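How do you teach a robot to hang up a shirt?

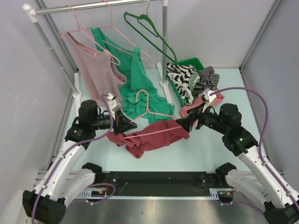 Two robot arms with a pink hanger and a maroon piece of clothing. Each arm has its own small camera.

You probably learned to hang up clothes by watching someone and then having a go. Some robots learn in a similar way. They need examples, and they need a lot more of them than you did.

At the Budton workshop, the arms don't start out knowing anything about hangers. A person moves them from a distance, using a set of controls. While the person works, a computer saves two kinds of information: what the cameras see, and how every joint in the arms bends and turns. One full try, from start to finish, is called an example.

The team wants 2,000 examples of this job. By November they had 632.

Why so many? Clothes are tricky. A cup keeps its shape when you pick it up, but a shirt flops and folds. It almost never lands the same way twice. So the team changes things between tries – a different colour, a different top, a new spot on the table.

Tries that go wrong get a label too. If a shirt slips off the hanger, someone marks that example so the computer doesn't copy it by mistake.

Next comes training. A computer program called Skumon goes through the saved examples and looks for patterns. It learns which movements usually follow what the cameras see. Training takes about 3 days. After that the arms try the job with no one at the controls, and the team notes what still needs more practice.

Words to know
Gripper – the part of a robot arm that holds things.
Joint – a place where the arm can bend or turn, like your elbow.
Training – when a computer learns from examples.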